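Block Sorting by Color: Gallery

Dec 23, 2019

Building blocks are stored by color in open bins. The bins stand in one row at the back of the table so that the front stays free for sorting. The full Bellbridge set has 1195 blocks. Of these, 1000 are in regular use and the rest are kept in the Rutherford cabinet as spares.

Bin colors do not have to match block colors. The layout was fixed before the blocks were bought, and changing it now would mean relabeling the cabinet. 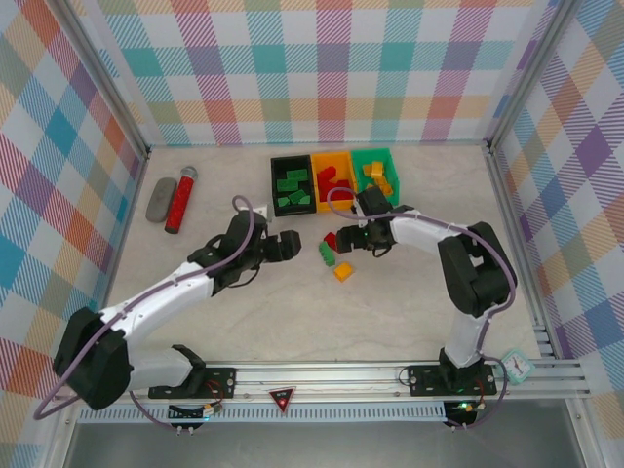

Should the bins have lids?

Open bins are better for daily sorting. Lids are worth fitting only for transport or for storage longer than a month.

Black bin: green blocks. Orange bin: red blocks. Green bin: yellow-orange blocks, with some stacked above the rim.

Three blocks are still out on the table in front of the orange bin, one of each color.

Notes on storage: blocks are wiped with a damp cloth and dried before they go back. Cracked pieces go in a separate tray. The spares are counted every January. Flelia bins and Plostetti bins have different rim widths and do not nest, so empty ones are shelved in 2 stacks.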